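Home | Support | Procedures | Cell Safety | Downloads

Category: Fault Recovery / Grippers and Handling

How to Recover from a Dropped or Crushed Stem in a Flower-Handling Cell

Applies to: Cundeo wrist controllers, software release 19 and later
Revised October 2025

This procedure explains what operators must do when an arm drops a stem, crushes it, or stops with a grip-force fault (code 539). It was rewritten after a fault in September at the Drundlow workshop, where an arm closed past its set limit on a rose and then continued to the next position with the broken stem in its fingers. No one was hurt. A second arm was moving in the same area, however, and the operator had reached in to clear the leaves before both arms were stopped.

Before you begin

You will need the cell key, the Fandunness force gauge, and the fault log. Only staff who have completed cell safety training may carry out steps 3 through 7. If a person is standing within reach of any arm, stop all arms first and ask questions afterward.

Procedure

1. Press the stop button for the whole cell. Do not use the pause command on the tablet. Pause holds only the selected arm, and in the September fault the neighboring arm kept running.

2. Wait until every arm has come to rest. Turn the cell key to OFF and keep it with you.

3. Look at the stem before you touch it. Note whether it is bent, split, or still held, and whether any leaves have caught between the fingers.
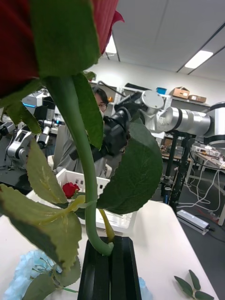

4. Release the fingers with the manual lever -- never by pulling on the flower. Support the stem with your other hand. Wear gloves when handling roses.

5. Wipe the finger pads and remove any sap or leaf matter. A thin film on the pads was enough to shift the force reading at Drundlow, and the controller answered by closing further.

6. Place the Fandunness gauge between the fingers and run the grip test 2 times. Write down both readings. If either one falls outside the range printed on the cell card, tag the gripper out of service and stop here.

7. Open the Limits page on the controller and confirm that the force limit matches the value for the flower type. The limit returns to its default after a software update, so it must be entered again by hand.

8. Clear the area, turn the key to ON, and run one stem at reduced speed with all other arms parked.

If the fault returns

Do not reset code 539 more than once in a shift. Repeated resets erase the earlier entries in the log, and those entries are needed to find the cause. Leave the cell off and send the log to the Roussel service desk with form 73, including both gauge readings and the flower type in use.

Fingers that close slowly or unevenly with no code showing should be reported on the same form -- this was seen on the Drundlow arm two days before the fault and was not written down.

Tagged: grippers, code 539, lockout, stems

4 comments | 11 shares | Print this page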